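Budgeting for a humanoid robot

From the Clokow shared wiki, equipment section. Last edited October 22, 2019.

A humanoid robot budget is the full list of what a lab or small company pays to get a two-legged robot working indoors, and I can tell you from my own planning sheets that the robot is only the first line on it! I've written this entry mostly from what we learned at Flulberg, with corrections from Fatima Mkhize, who kept the spreadsheet (and kept me out of it).

Most people split the money into purchase, room and running costs. Purchase covers the body and the hands, and do check whether the hands are included, since plenty of quotes list them separately. Our first quote from Furnival had 53 line items and the hands were on a different sheet altogether.
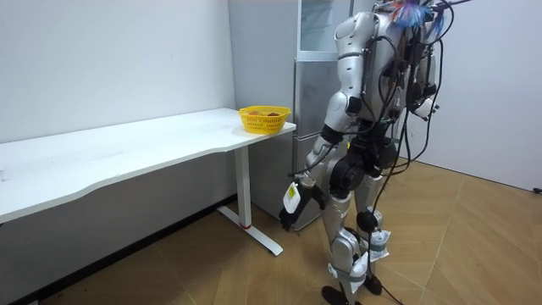
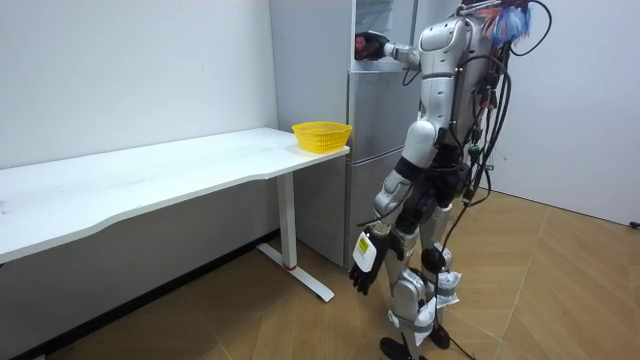 Room costs are where I see new buyers guess too low. You need a stretch of clear floor plus whatever furniture the tasks call for, and for kitchen-type work that can be as simple as a white desk, a full-size refrigerator and a yellow plastic basket. Buy ordinary household stuff, it's cheap and easy to replace. Cables are another matter. When they hang down the robot's back all the way to the floor like that, you want room behind the legs as well as in front, so measure for both before you sign a lease. We paid 617 dollars for spare cables and connectors in our first year, and I had budgeted zero.

Running costs are mostly people and parts. I plan on two trained operators for each robot, plus three weeks of slack for repairs, and I never place an order in December because the Clirnuritz depot closes early and everything sits there until the new year. Shin padding and straps go under consumables on our sheet (Fatima wanted them under safety, and we still argue over it).

See also: leasing a robot, service contracts, floor loading.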